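Nunska shared workshop — gripper build, progress report for August
Prepared by Ville Rantala for the Mastlow small projects fund

Work since the last report has gone mostly into the hand-held grippers. Both are now assembled and can be used at the bench. The first set of printed fingers flexed too much under load, so I redrew them as thicker blocks and printed them again in black. That cost us 4 days and most of a spool.

The table has been given a white top, and the practice tasks have started with everyday objects. The power strip is the hardest of the current set. It is low and flat, and the fingers have to come down on either side of it without catching the cord.
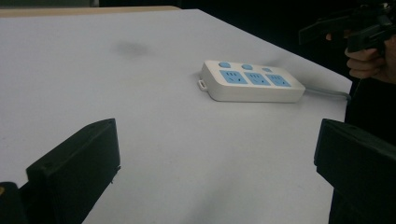
Power strip task at the white table, both grippers in use.

We log each attempt by hand on a sheet by the door. The target in the proposal was 1000 logged attempts by the end of the grant, and I still think we can reach it, but only if we keep to two evening sessions a week. Monday is fixed. The second evening moves depending on who has the laser cutter booked.

Spending is within budget. The bearings from Nogueira came in seven packs, one of them the wrong size, and a replacement is on order. The motors for the arm itself have not been bought yet — I want the finger shape settled first.

Next period: fit the new bearings, finish the wrist bracket, and start wiring the arm base. I would also like to move the remaining travel money to printer filament. Please let me know if that needs a separate form.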